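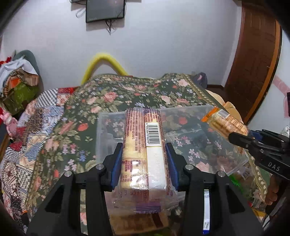

Photo: Wodik

Wodik publishes house rules for gripper work in people's homes

Anyone who has spent an afternoon on a stranger's bedspread, moving wrapped snacks in and out of a plastic box with a pair of hand-held grippers, will know that the awkward questions have very little to do with robots. Where do I put my shoes? Is that cookie somebody's lunch? Should the dog be in here? Wodik, which records everyday handling tasks with hand-held grippers in homes across Esine and the neighboring town of Mai, has now put its answers in writing, and the resulting code of practice was released on 3rd May after a long and by all accounts friendly round of comments.

The document is called the Home Handling Code, and it is a good deal shorter than many of us expected. It applies to everyone who carries a gripper into a home on Wodik's behalf, and also to the people back at the office who label and check the recordings afterward. Futus, the Esine software company that works with the finished material, has signed up to the same text for its own staff.

Thilini Weerakoon, who led the writing, says the idea came from going back over the 2066 recordings the team had made by the end of January. Most of them were perfectly fine, she is glad to report, but 110 had to be set aside, and very often the trouble was something a bit of planning would have taken care of: a letter with an address left on a table, a neighbor wandering in who had never been asked, a bag of chips squeezed until it popped.

"We had rules, but they lived in people's heads," Weerakoon told us over tea in the Wodik kitchen. "I had mine and Tùng had his and they were mostly the same, except on a Friday-afternoon sort of question, like whether you can move a person's quilt. You have to ask, by the way. You always have to ask."

A fair part of the code is about that kind of asking. Before a session begins, the host walks through the room with the operator and says what may be touched, what may be in view and what should go in a drawer. The operator does not tidy up on the host's behalf. Wodik would like rooms to look the way they usually look – toys, cables, patterned blankets and all – and the code says so plainly, while leaving the host free to put away anything at all without giving a reason. Everyone in the home who may come within view has to agree beforehand, and anyone can change their mind later and have a recording removed.

Then comes the section on packaged food, which drew more comments than any other and which I confess I enjoyed the most. Thin film is slippery and shiny, it wrinkles, and the thing inside it breaks. The code asks operators to take hold of a long package by its two sides, with the pads facing each other, as the gripper in the photo is doing with a snack in clear, crinkled film. Pulling on a crimped end is to be avoided, as the seal may open. If a package does split, the session stops until the crumbs are cleared up, and the item is taken out of use. Food that has been handled in a session goes to the host if the wrapper is sound and the host wants it, and no operator may eat it, however long the afternoon has been.

Where two grippers are working over the same surface, the code has one person call the moves out loud. Hands stay off the item while either gripper is closing on it. Pads are wiped before each session and again before the operator leaves, and any joint that sticks or squeaks is reported the same day. Beds and sofas are allowed as work surfaces provided the host offers them, and the cloth on top is to be left as smooth, or as rumpled, as it was found.

Tùng Cao, who trains new operators in Mai, admits he was worried that all this would slow people down. He tried an early draft with his own group and found that the walk through the room took a little patience at first, then became the part hosts liked best. "They tell you about the blanket," he said. "Somebody's aunt made it, and now you're going to be careful with it, aren't you?"

Wodik sent the draft to all 609 households on its host list and received 222 replies, a few of them several pages long and one written on the back of a recipe. Hosts asked for larger type, for a phone number that reaches a person, and for a clear statement on children's bedrooms. All three are in the final text. Children's bedrooms may be used only when no child is at home, and a parent has to be in the room throughout.

Printed copies are available from the Wodik front desk in Esine and from Cao's training room in Mai, and current hosts will be handed one at their next session. The code will be looked at again next January, and Weerakoon is already keeping a folder of suggestions for it. Hosts who would like to add to the folder can tell their operator or drop a note at either address.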